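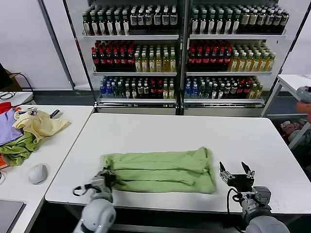
Halladmont Laundry Phrases, v2

A list of 555 things people say about laundry, typed up by Satish D'Souza and checked by Florêncio Marinho, who disagreed with 80 of them.

Fields: phrase, town, mood. Mood is "resigned" unless stated.

Known problems: 266 rows come from Skarnbridge, where they complain more. The word "whites" is spelled three ways. We fixed one.

License: do what you like, but credit us. Corrections go to Florêncio, who answers in February.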